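Week 6: Joints, Seams and Why Walls Crack Where They Crack
Handout for the Saturday section, Intro to Building Materials

Okay, so a few of you asked me to type up what I said last time, because my handwriting on the board got away from me (again). I've cleaned it up a little and added the worked numbers at the end. Bring this with you next week, we'll need it for the mortar session.

Where we left off

We'd been talking about compression. Masonry loves being squashed. Stack a brick on a brick on a brick and you can go a long way up before the bottom one complains. What masonry hates is being pulled, and it hates it most at the joint. The bond between unit and mortar is nearly always the weak spot in tension, so when a wall gets stretched or bent or twisted, the joint is the first place I look. I'd like it to be the first place you look too.

Three kinds of joint we care about

Bed joints are the horizontal ones. They carry the weight, and gravity keeps them closed, so they get to be a bit sloppy and still do their job.

Head joints are the vertical ones between neighbors in the same course. (Some books say perpends. Same thing, use whichever you like on the quiz.) Gravity does nothing for these. They're often badly filled too, because buttering the end of a brick is fiddly and people rush it at four in the afternoon. I've taken down walls where half the head joints had mortar on the face and air behind it!

Movement joints are the ones we leave on purpose. No mortar, just a gap with something squashy in it. Clay brick grows a little over its life, concrete block shrinks a little, and if you don't give the wall a place to move it will pick its own.

Dry joints

Before mortar there was just putting one thing next to another and leaning on it. A dry joint has no tension capacity at all, zero, but it does have friction, and friction is more useful than people give it credit for. Push two blocks together hard enough and you can pick the pair up. The force you press with, times the friction coefficient, gives you the most that joint can take sideways before it slips. Write that down, it's going to come back. 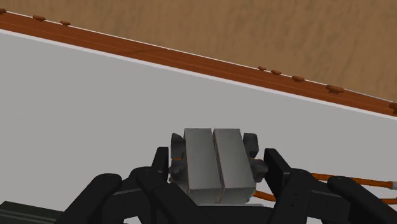

Page 3

Two flat faces pressed together with a thin dark line between them: that's the whole idea of a dry joint, and you can draw it in your notebook as two rectangles and a pair of arrows pointing inward. The arrows are the part everyone forgets. No arrows, no joint.

Now scale it up. In an arch, the inward arrows come from the weight of the arch itself. In a post-tensioned wall they come from steel rods you tighten. In a dry stone field wall they come from the weight above and from the builder being fussy about which stone goes where. Same sketch every time.

The Brerkik wall

This is the one I keep bringing up. The garden wall on Zalewska is long and straight and was built in one go with no movement joints whatsoever. The Brerkik people wanted a clean look. It cracked, of course, and it cracked in a staircase: along a bed joint, up a head joint, along the next bed joint, up again. The crack is walking through the weakest path it can find. When you see stair-steps, the units are stronger than the bond. When the crack goes straight up through brick and joint alike, the mortar was too strong for the brick, and that repair costs a lot more.

A worked one

Say we press a pair of blocks together with 3,005 newtons, and the friction coefficient between the faces is 0.58 (pretend we measured it). Slip force is 3,005 x 0.58, so 1,743 and a bit, call it 1,744 if you round up like the Skasent sheet does. I'd round down. If you're working out how much a thing can hold, round against yourself.

Your turn: same faces, but now the press is 2,782 newtons. What's the slip force? Show the sketch with the arrows or I take a mark off.

For next week

Read the Skinent chapter on lime mortars, skipping the chemistry boxes unless you enjoy that sort of thing. Find one crack in a real wall, sketch it, and tell me whether it goes around the units or through them. Parking lots behind older stores are great for this. Wear clothes you don't mind getting lime on, and if you have the long rubber gloves from the concrete session, bring those back please, we're short.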